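Speaker notes – Reading order and type direction on narrow packs
Grernham Packaging Forum, session 4
Slides 1 to 14. Running time 20 minutes, questions at the end.

Slide 1. Title
Leave up while people sit down. Mention that the handout has the measurements and that they do not need to copy them from the screen.

Slide 2. Scope
The talk covers tall, narrow cartons with one main face. It does not cover bottles, pouches or anything with a wraparound label. The trial cartons were printed at Gasis on a single board weight. Results from other boards may differ and I have no data on them.

Slide 3. The problem
A brand name set across a narrow face has to be small. The same name set along the length can be much larger, but the reader has to deal with type that does not run in the usual direction. There are three ways to do it: turn the whole line clockwise, turn it anticlockwise, or stack upright letters. Each has a cost. Stacked letters lose the word shape. Turned lines keep the word shape but ask for a tilt of the head, or a slower read.

Slide 4. Spine convention
Books printed in English mostly run the spine from top to bottom, so that the title is the right way up when the book lies flat with the front cover showing. French books have often gone the other way. Cartons have no agreed convention. Shops lay them flat, stand them up and put them in trays, sometimes all three in the same aisle.

Slide 5. Method
Go through this quickly. 118 people took part, each reading a set of names from a shelf mock-up at normal standing distance. The names were ordinary English words between six and ten letters. We logged time to first correct reading. Anyone who had worked in print or design was left out of the main table and reported separately.

Slide 6. Results, direction
Top to bottom was read faster than bottom to top for upright packs. Stacked letters came last for words of eight letters or more. For six-letter words the gap between stacked and turned type was small enough that I would not base a decision on it. Point at the right-hand column, not the left. The left is the pilot and used a different typeface.
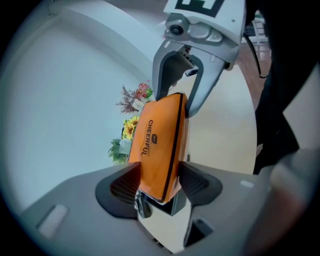

Slide 7. Letter choice and case
Capitals have no descenders, so a line of them can fill more of a narrow panel than lower case set at the same width. The penalty is a more even outline, which matters more once the line is turned. Bold weights held up better than regular ones in poor light. CHEERFUL, in black capitals down an orange face, is the arrangement I mean: bold, one word, reading from the top. The double E is worth a remark, as repeated letters need careful spacing when the line is turned. The small print alongside a name is a separate question and comes up on slide 9.

Slide 8. Colour contrast
Dark type on a mid-tone ground was adequate in all the lighting conditions we tried. White type on the same ground was adequate only under the brighter lamps. Husach supplied the inks and matched each batch to a printed reference. Do not go into the matching procedure unless asked. It takes too long.

Slide 9. Secondary text
Two options. Either the secondary line runs in the same direction as the name, or it stays horizontal in a short block. Horizontal was preferred when the text had to be read in full. Parallel looked tidier, but people tended to skip it. Legal text should be kept off the main face where the rules allow.

Slide 10. Margins
The fold takes up more room than most artwork files assume. We measured drift on 170 flat cartons before gluing. The worst cases were at the long edge, so a rule or stripe placed there will show any error at once. Either keep it well clear of the fold or let it run over.

Slide 11. Hsueh trial
Separate study, shorter names, 76 readers. Same ranking for direction. The times are not comparable with ours – different distance and a seated reader – so do not put the two charts side by side.

Slide 12. Recommendations
Top to bottom for upright display. Avoid stacking long words. Test under the lighting of the shop, with folded samples. A flat proof hides most of the faults.

Slide 13. Open points
Left-handed readers, packs displayed above eye level, and scripts other than Latin. The first of these is planned for December.

Slide 14. Questions
If asked about cost: direction makes no difference to plate cost. If asked about barcodes: refer to the handout, section 5.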